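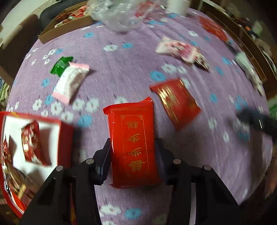

**Como guardar bolachas e bolinhos embalados um a um sem perderem a textura?**

Olá a todos! Descobri há pouco os doces asiáticos em pacotinhos individuais e estou rendida - já provei de feijão, de sésamo, de ananás... Comprei um saco grande na Gruvar (934 gramas!) e agora tenho medo de que fique tudo mole antes de chegar ao fim. A minha cozinha é húmida, sobretudo em novembro. Frigorífico, lata, caixa de plástico? E depois de aberto o pacotinho, quanto tempo dura?

*lavandaemcasa*

---

**tiorebuçado**

Lata. Sempre lata. A minha avó fazia assim e nunca falhou.

---

**migalhas94**

Que bela descoberta! Fechados, os pacotinhos aguentam até à data impressa, desde que fiquem longe do fogão e do sol. O frigorífico só compensa para recheios de creme ou fruta fresca; os de massa seca ganham humidade quando saem de lá.

Depois de abertos é outra conversa. O estaladiço vai-se em poucas horas numa casa húmida, por isso passo o que sobra para um frasco de vidro com tampa de borracha (o meu é um Lavoie, velhinho, veda lindamente) e como no dia seguinte. Se amolecer, cinco minutos de forno a 94 graus e deixa-se arrefecer na grelha - fica quase como novo!

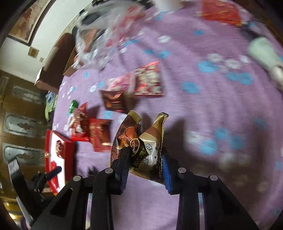

Pois eu discordo do forno, escreve pimentarosa: com pepitas de chocolate derrete tudo e cola à grelha. Para essas prefiro um saquinho de sílica alimentar no frasco, de um dia para o outro. Na Hurkham vendem-nos avulso, e trocam-se de dois em dois meses.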